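Student robotics project, bench notebook
Apr 29, 2020
Entry by Efa Pugh

Jewellery sorting task, continued. Names as before: Pudis is the left gripper, Vindis is the right. Mundance is the marking script. The Gwilliam is the cup we get if the judges like us, and it has its own rule sheet, so most of what follows is checked against that.

The rule sheet asks for demonstrations of small, awkward household items being moved between a table surface and a tray. It doesn't say which items. We settled on jewellery in February on the grounds that it covers stiff things (rings, bangle, watch) and limp things (chains, cords, strings of beads) without changing the table. I still think that was right, but the limp things are eating all the time.

Setup for this session: round table, lavender cloth pulled flat, grey cardboard tray towards the back. Finger pads are the blue-edged ones. Checked the pivots on both grippers before starting and nipped up one on Pudis that had worked slack.

Did the stiff items first. Order was ring, bangle, watch, then the earring. For the ring I come in with the jaws wide and upright, one pad each side, and close slowly until both pads touch. If one pad touches first the ring skates on the cloth and I start again.
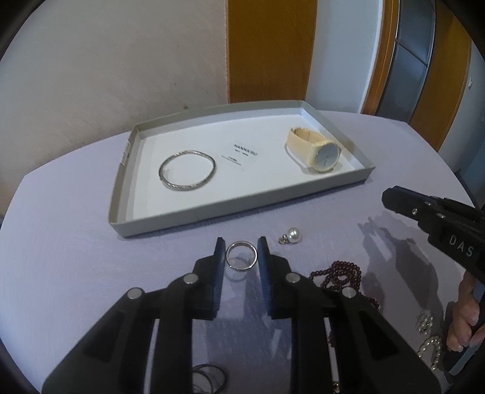 Comment added in the margin, unsigned: you are closing on the ring at its widest point every time. The marking sheet gives the same points for a pick off the edge of the band, and the model will need both, so please vary it. Also write down which gripper holds still while the other one works. I couldn't tell from the last batch of notes.

Fair on both counts. From now on the still gripper gets noted at the top of each run. For the ring I'll alternate, wide pick and edge pick, and tag them W and E so Mundance can split them.

Tally after the stiff items: 47 runs kept, 14 thrown out. Most of the thrown-out ones were the earring. The pads are too broad for it and it rolls. Tried coming in with one pad flat on the cloth and sliding, which was better but slow. A run can't be longer than 30 seconds under the rules, and two of the good earring picks went over, so they're out as well. I'd like to ask whether the limit counts from first movement or from first contact. The sheet can be read either way.

The watch is fine. Strap closed in a loop, pick across the strap, put down face up. No notes.

Limp items. Chains first, then beads, then cords if there's time. What I've been doing with chains:
Pick near the pendant, never in the middle of the chain.
Lift straight up until the lowest link clears the cloth.
Wait a moment for the swing to stop.
Then move across and lower into the tray.

The wait costs two or three seconds but the runs where I skipped it nearly all ended with chain hanging over the tray wall. Thin chain also finds its way into the linkage. If it gets behind a pad, stop the run and free it by hand. Don't open and close to shake it out, I did that once and bent a link.
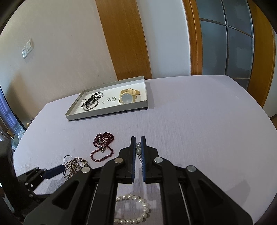
Beads behave better than chain. They are heavy enough to hang straight and the pads grip well between two beads. Pearls are the same but slippier, and I had to close a bit harder than I liked. Cords I have left for next time. They knot together in the tray and one pick brings up the whole lot, so I think they need laying out singly before each run, or else we call the bundle one item and say so in the write-up.

Mundance total for the project now stands at 2576 clips, over all sessions, before the duplicates are stripped. It still marks a run as good if the jaws close and the item leaves the cloth, even when the item drops outside the tray. That wants fixing before anyone quotes the number. The check should be on where the item ends up.

To do:
Vindis pads need wiping, there's a shine on the inner faces.
Spare pads for both, narrower if we can cut them, for the earring.
Ask about the time limit.
Move the tray a hand's width nearer for the cord runs and see if the reach is easier. Note the new position on the cloth with tape.
Relabel the February ring clips W or E. Dull job, will split it with whoever is free.

Stopped with the pearls half done. Grippers back on charge, log copied to the shared folder.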